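Olszewski Opens Take-Back Program for Bedding and Household Textiles

GALTBY, September – Olszewski, a textile recycling firm, will begin accepting used bedding at its Galtby and Konby depots this month. The program covers blankets, sheets and bedspreads of any color or print. Pillows and mattresses are excluded. 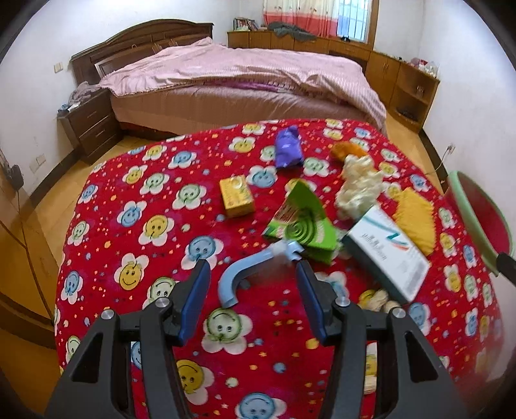

Items must be dry and bagged, with a limit of 30 kg per household. The Galtby line can sort 700 kg per shift. Cotton and polyester are separated by infrared scanner and baled for shipment to the Trudach mill, where they are shredded into filler for acoustic panels.

Paper, packaging and hard plastic must be removed before drop-off.
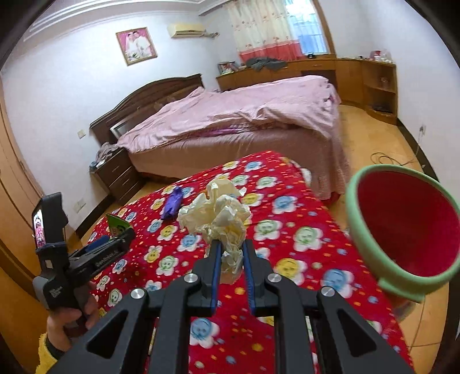
Crumpled paper lifted above a bedspread.

Loads with more than 3 percent foreign matter by weight will be returned – the mill does not accept mixed bales.

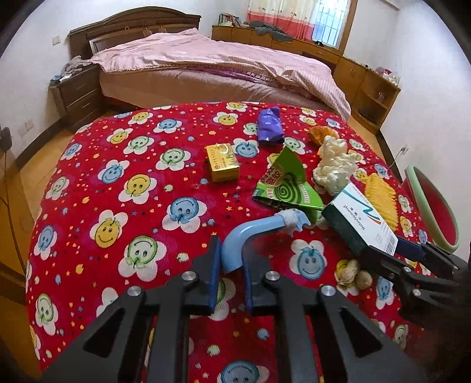
Depots open at 8 a.m. There is no charge to households. Commercial laundries need a separate contract.

Related items
Konby depot adds second baler
Trudach mill: panel test results
Accepted fiber list, 41 entries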